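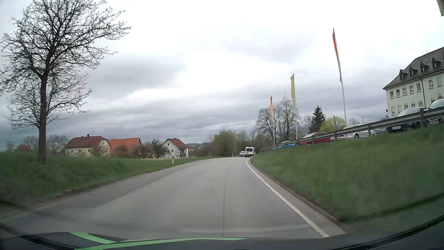
The road bending right past the grass bank

Drivers wanted for my Doltness commuting study!

Hello, I'm Randa, and I'm looking into how people feel about their drive to work. I did the Nuvgate run myself for years and used to arrive in a right mood, so I'm nosy about everyone else's (my sister sings the whole way, apparently).

I need people who drive between Doltness and Nuvgate at least three times a week. You'd keep a short diary for a fortnight in October, just a few lines after each trip, and then have a chat with me or my colleague Yae Tanabe over a cup of tea. Moaning is very welcome! Please don't write anything while you're driving, obviously. Passengers can't take part this time, sorry.

You'll get a £35 shopping voucher once the chat's done. We won't use your name in anything we write up.

Fancy it? Ring the study office on extension 387 and ask for me, or leave a note at Room 235, Okabe House, by 3rd August. Tell me which days you drive and when you usually set off.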